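The big white table at Ovlow

A few of you have asked what the new place looks like now we're out of Bostemstead, and I keep promising pictures and then sending you pictures of my lunch. So I've put together a little page about the table. Yes, the table. It's the first thing you walk up to, it's where everything gets put down, and I've become far too fond of it for a grown woman with a mortgage.

Quick background for anyone who missed my moaning in April. We needed one big surface that everybody could get round, and new ones of that size were coming in at £900 before delivery. Kirsty Guthrie spotted this one in a clearance at Ellorholm for £200, we said yes before we'd measured the stairs (93 of them, I have counted, I was at the bottom end of the table and had time) and then we spent an afternoon saying "to me, to you" until it was in. It's 321 cm on the long side. It was worth every stair!

It's a lovely white, and white is a terrible colour for a table that people snack at. I've been keeping a sort of diary of what lands on it and where it ought to go.

By the windows

I nearly put the table against the back wall with the cabinet and the plant, and I'm so glad I was talked out of it. The light from that side is gorgeous. Even on a murky morning you can see exactly what you've got in front of you, crumbs included. The strip lights overhead are the curvy sort and I like them as well, though I'd happily leave them off until teatime if it were only up to me.

Drinks are the first problem on any table, of course. My rule is bottles with the cap on, cups kept well in from the edge, and no wrappers left underneath anything. You'll see how strictly that is followed.
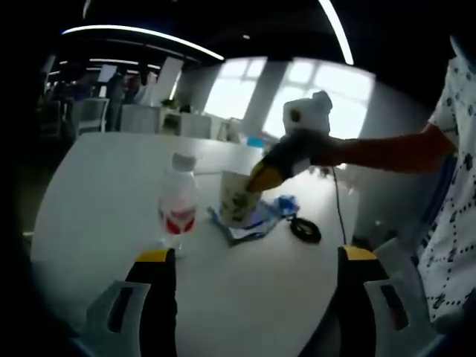

Water bottle (cap on, gold star), paper cup with the green print, blue wrapper and a curl of black cable.

I do have a soft spot for the paper cups, I'll admit. I brought a box of proper mugs over from Bostemstead, wrapped in every tea towel I own, and they're all very nice, and people still reach for paper. The trouble with paper cups is that they multiply. You put one down, you forget which was yours, you fetch another, and by four o'clock it's like a children's party. I've started writing my initial on the bottom of mine. It hasn't helped, as you can't read the bottom of a cup with tea in it.

Cables I've mostly given up on. My only request is that they go off the nearest side instead of straight across the middle where the sleeves are.

The soft stuff

Every household and every workplace has a category of thing I can only call soft stuff. Wipes, tissues, sponges, cloths, the bags that cloths came in, the bag you kept in case you needed a bag. At home mine lives under the sink in a heap. On the big table it lives in plain sight, and it does cheer the place up a bit, all that blue on all that white.

I'm a great believer in keeping something wipe-like within arm's length of where you make the mess. If I've got to walk to a cupboard for a cloth, the spill is going to be there until tomorrow, and I know this about myself. What I'm less good at is the packaging. A clear bag on a white table is nearly invisible until the sun hits it, and then it glitters at you all day. I once spent a good minute looking for my glasses and they were under one.

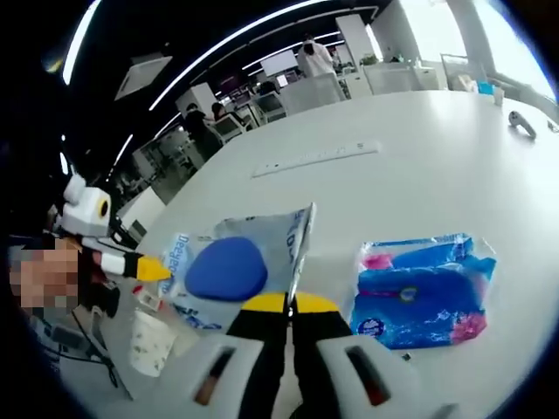

Clear bag, something round and deep blue with it, and a bright blue pack alongside. Speckly paper cup over on the left.

I love that blue, by the way. If I ever paint the back wall (I've been told I'm not to, so watch this space) I'd like it to be that colour exactly, with a bit of the pink for the skirting. Kirsty thinks it would look like the inside of a swimming bag. She may be right, but I liked swimming.

The little grey gadgets and controllers have a shelf of their own and I'm forever carrying them back to it. I've stopped minding. It's a nice excuse for a wander, and I usually go past the biscuits.

Crumpled things

Now for a confession. I can't throw away a packet if it's shiny. I grew up in a house where wrapping paper got ironed, and it has left its mark. Give me something crinkly with a good colour and I'll smooth it out with the side of my hand, admire it, and put it "somewhere safe", meaning on the table, where it springs straight back into a ball.

My sister sorts hers the minute they're empty, into a jar marked Pelletier that used to have jam in it and now has folded crisp packets, all little triangles. I tried that for a week. I'm simply not a triangle person. What works better for me is one sweep of the table at the end of the day with a bag in one hand: anything crumpled goes in, anything that still has something in it stays out, and if I can't tell, I give it a squeeze.

The blue ones with the pink corners are always hard to judge. They look finished when they aren't. Squeeze first!

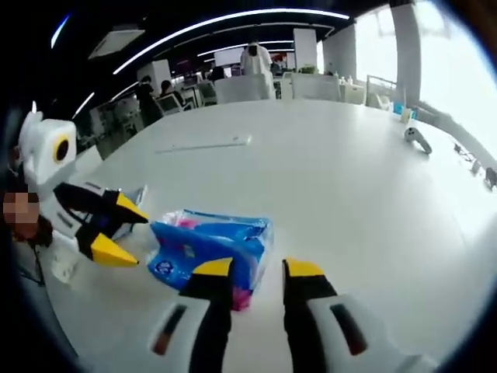
Small round things, and where they roll

Last one, and it's my favourite part of the table to look at. Anything small and round that's put down on a big smooth top is going to travel sooner or later, so I've got into the habit of parking things on top of other things. A packet makes a very good coaster for an object that won't keep still. I do it with tape, lids, rings, the tops of pens, and once a tomato.

The far side, up against the big window, is a different country. That's where the odds and ends drift to when they aren't being used, the small dark bits and bobs that everyone is sure belong to somebody else. The light blue box is back there too, and my plan is that all of it will one day go in a box like that, with a label. I've bought the labels. I've had them a while — they're in my coat.

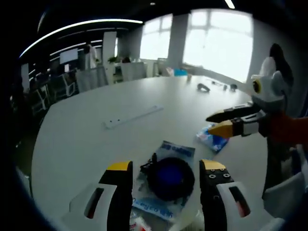

Romana Danko wrote back after I sent her the first draft of this page to say that a label is no use without a lid, and that at her place the rule is one tray per person and whatever isn't on a tray by five goes in the lost property drawer. She also wants to know if I've tried the edge of the table with a damp cloth and a drop of washing-up liquid, as hers came up beautifully that way. I haven't, but I'm going to, and I've asked her how big the trays are.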